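Automated Disassembly, Unit 5
Notes on the Skomow open day visit

These notes go with the visit to the Skomow shop. Read them before the lab on Rivera, our own small arm. The write-up is due in April and should run to 2 pages.

1. The task

Skomow takes in old office desktops and pulls the parts that can be used again. The demo cell is part of a project called Brutum. An arm with a two-finger gripper works inside an open case. Processors are the hardest item on the list. The part is thin, the fingers have to hold it by its edges, and the contact pins in the socket bend easily. 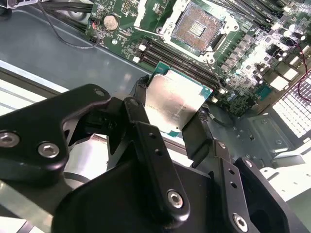
Dokmont: we would keep people on the socket work for now and give the arm the drives and memory first, as one bent pin costs more than the minute saved.

Keep that view in mind for question 2 of the write-up. The host quoted a target of 325 boards a week, with almost 8 hours of running time a day.

2. Reaching into the case

Cables are a bigger problem than screws. A screw stays where the drawing says it is. A cable can lie anywhere, and it can catch on a finger on the way down. Plan the approach path over the open board, then check clearance to the drive cage and any bracket that hangs from it.
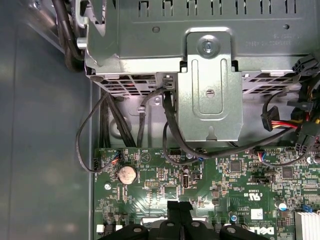
Fig. 2. Drive cage and bracket over the motherboard, with the gripper fingers at the bottom.

3. Layout of the cell

The tower lies on its side on a metal table, so the arm can come in from above. A wrist view helps with the last bit of travel. A view of the whole table helps you see the cable on the gripper itself, which also needs room.
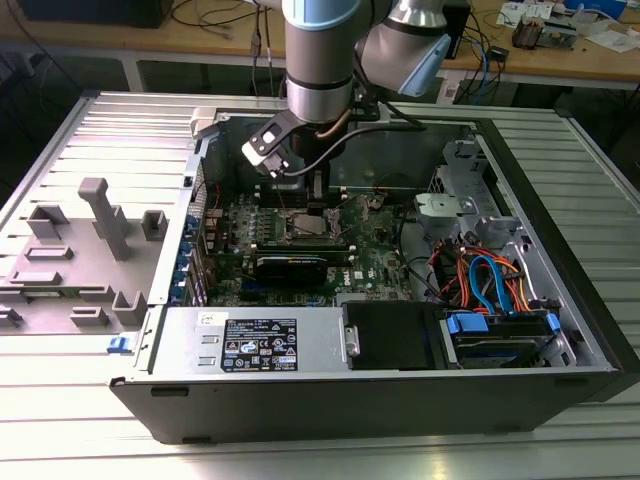 Course Instructor, Automation Lab
Posted Jan 29, 2024

For the lab, bring your path sketch and a list of 5 places where a cable could snag. Mark each one on the case drawing.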